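The envelope had Votano stamped across the top in a blue so reassuring that I nearly threw it out. Inside was a letter telling me I owed 456 dollars on a storage unit in a town I have never visited, and that I could settle today for 50. Generous people, fraudsters.

I called the number, which I know you're not supposed to do. A pleasant man asked me to confirm my Social Security number "for my own protection." I said I'd rather protect it by keeping it. He hung up, and I felt briefly like a detective, until I remembered I had given him my full name and date of birth in the first minute. 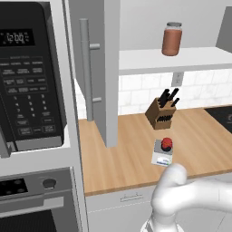 Filed under: Scams, Petty Crime, My Own Fault

So in January I sat in the lobby of the police substation on Slaoui Street with the letter in a sandwich bag, in case of fingerprints. Officer Zamudio took it out of the bag with her bare hands. She had 13 others like it in a folder, she told me, and 2 of those people had paid.

I asked whether anyone would be arrested. She gave me a look I last got from a dentist. The return address was a mailbox rental in Rallamora, the phone number had already stopped working, and the case would go to the county – where, I gather, it will be very comfortable.

She did tell me to freeze my credit, and I did it that night, all three bureaus, with only one forgotten password and some language. My neighbor Tarek got the same letter last week. His balance is bigger than mine, and he's being a little smug about it.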